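How to Make an Index of Old Death Notices for Your Family

In many families there is a box or an envelope with death notices cut from newspapers. My mother-in-law kept hers in a biscuit tin. When the tin came to me, I wanted only to find the year in which one great-uncle had died, and it took me a whole evening. After that I started an index. Today it has 1,011 notices in it, from our own tin and from the tins of relatives who heard what I was doing, and I can find any person in less than a minute.

You do not need special software. A simple spreadsheet is enough, and a notebook also works if you leave wide margins.

What you need

A large clean table
Pencils (no pens near the clippings)
Acid-free paper and envelopes
A flat scanner, or a phone with a steady hand
A spreadsheet program or a ruled notebook

Step 1. Spread out and sort by newspaper

Wash and dry your hands, then take the clippings out of the box. Do not sort by name yet. Sort first by newspaper, as far as you can recognize it. The type, the width of the column and the small lines between the notices are different in every paper. In our tin most of the clippings came from the weekly paper in Ulville, which had a narrow column and a thin double line under each name. Once I had learned this, I could put 344 clippings in one pile, although only a few of them had the name of the paper on them.

Clippings which you cannot place go to a separate pile. Do not guess.

Step 2. Turn every clipping over

The back side is often more useful than people think. A clipping without a date may have part of an advertisement on the back, a football result or a weather report. I dated 13 notices only from what was printed behind them. Write down what you see there, even if it says nothing to you today. Another person may know in which year that shop was closing.

Step 3. Give each clipping a number

Write the number in pencil on the envelope or on the backing sheet, never on the clipping itself. Begin with 1 and continue. Please do not build the year or the family name into the number. I did this in the beginning, and when I found that a date was wrong I had to change the number in three places.

Step 4. Make your columns

These are the columns I use now:

Number
Family name as printed
Family name corrected
First names as printed
Name before marriage
Date of death
Age as printed
Place of death
Newspaper and date of newspaper
Relatives named
Remarks

The two columns for the family name are important. Newspapers made mistakes, and families changed their spelling. If you have only one column, you will correct something without noticing it, and later you cannot know what the paper really said.

The date of death and the date of the newspaper are also two different things. A notice which says "last Thursday" can only be solved if you know when the paper came out. Leave the date empty until you have checked it with a calendar for that year.

Step 5. Copy the relatives completely

This is the slow part, and it is tempting to make it shorter. "Survived by his wife and children" is fine if the notice says only this. But if it gives names, copy all the names, with the places where they lived at that time. Those places are how I found a whole branch of our family which had moved to Pristia and was never mentioned again at home.

Be careful with married women, who are often printed as "Mrs." with the first name of the husband. Copy it as it stands and put your own idea in the remarks, with a question mark.

Be careful also with the order of children. Some families gave them from oldest to youngest, others gave sons first and then daughters. The order alone does not prove who was born first.

Step 6. Mark what you know and what you believe

I use three small signs in the remarks column. A "P" means that it is printed in the notice. A "C" means that I have confirmed it in another source, for example a church book or a headstone. A "?" means that a relative told me or that I concluded it by myself. A cousin of my husband, Donal Brophy, does it with colors – yellow for printed, green for confirmed – and this is also good, but colors disappear when you print in black and white.

Step 7. Scan and store

Scan each clipping at a high setting, together with its number on a small strip of paper next to it. Name the file with the same number. Then put the clipping between two sheets of acid-free paper and lay it flat in its envelope. Do not use tape, glue or staples. If there is old tape on the clipping already, leave it there.

Keep the envelopes in a dry room with even temperature. An attic is too hot in summer and a cellar is often too damp.

Step 8. Look for doubles

When everything is entered, sort the list by date of death and read it slowly. The same person may have a short notice, a longer obituary and a thank-you from the family some weeks later. Keep all of them. They get separate numbers, and in the remarks you write the numbers of the others. In my list there were 21 persons with more than one notice, and in several cases the age was not the same in both.

Step 9. Share a copy

Print the list once a year and give it to at least one relative who lives in another house. I send mine in May, before the summer visits, so that people have time to look through their own drawers. Before you share it more widely, take out the addresses and birth dates of persons who are still living. Older notices do not usually cause trouble, but a notice from recent years may name small children.

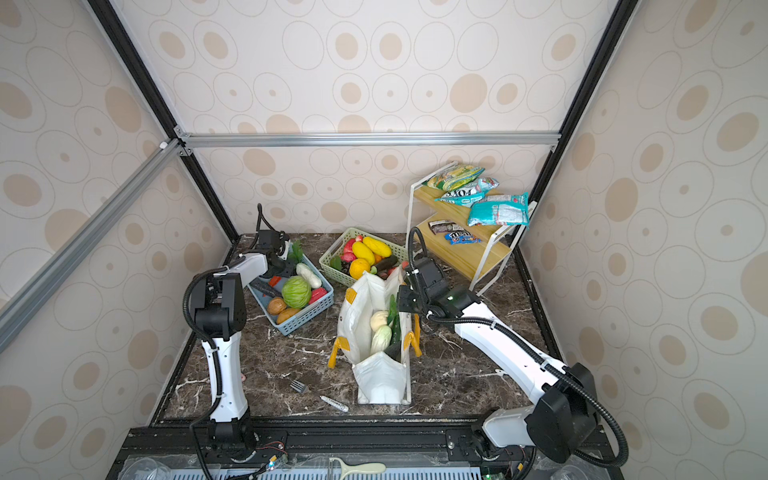

Step 10. Continue with what is missing

Sort once more, now by the column "Newspaper and date of newspaper", and look at the empty fields. This is your list for the next visit to a library. Take the numbers with you, and note for each one which years you have already searched, also when you found nothing. I still have four years of the Virngate paper to read, and I do one roll of film at each visit.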